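The number Jairo Benavides had been given was 228 thousand, and it had to cover everything through the following May.

He wrote it at the top of a legal pad and drew a line under it. Then he called Ilídio Baptista, who ran the grounds crew at Multham and would have to live with whatever got bought.

"Two machines," Ilídio said. "Four if they're small."

"What's small?"

"The Pluncombe is small. It carries a box and a brush. The Westerberg carries anything you put on it, and it weighs as much as my truck."

Jairo had both quotes on the desk. Westerberg wanted most of the money for two carriers, with the charging shed priced separately on page 4. Pluncombe would sell him four for less, but the service contract ran by the mile, and he did not know how many miles a machine would drive in a year at Multham. He had asked. The salesman had said it depended.

"How long is the run from the gate to the pump house?" he asked.

"Depends which way you go."

"You sound like the salesman."

"Come out and look at it," Ilídio said.

So he drove out. Ilídio met him at the gate with a thermos and no coat, and they walked the service path with the field on their left. Ilídio talked about drainage. Jairo carried the legal pad and looked at the ground, which he had approved money for twice and never once stood on. 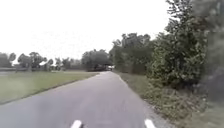

The path at Multham, with the field to the left and the hedge side to the right.

"The Pluncombe needs a clean edge to follow," Ilídio said. He pointed his thermos at the grass. "That side, fine. The other side, I'd have to cut back every month or it'll think the weeds are a wall."

"How much is that?"

"Two people, one day. Every month."

Jairo wrote it down. It was not in either quote.

"And the Westerberg?"

"Doesn't care about the edge. It uses the map." Ilídio drank some coffee. "But you have to pay Grurkano to make the map. Then you pay them again when we move something."

"Do we move things?"

"We moved the gate last year."

Jairo wrote that down too. They walked as far as the bend and stopped there while he did the sum. With the map and the shed, two Westerbergs went over by 400 dollars. He did it again and it still went over by 400 dollars.

"I could ask them to drop the spare battery," he said.

"Don't drop the battery."

"What about one Westerberg, and we rent a Pluncombe for the summer?"

Ilídio thought about it. He screwed the cup back onto the thermos.

"Who pays for the cutting?"

"You do. Out of grounds."

"Then no," Ilídio said, and started back toward the gate.

Jairo stayed a minute longer with the pad against his knee. He crossed out the rental. Under it he wrote *shed -- ask for used*, and then he went after Ilídio to find out what was wrong with the old one.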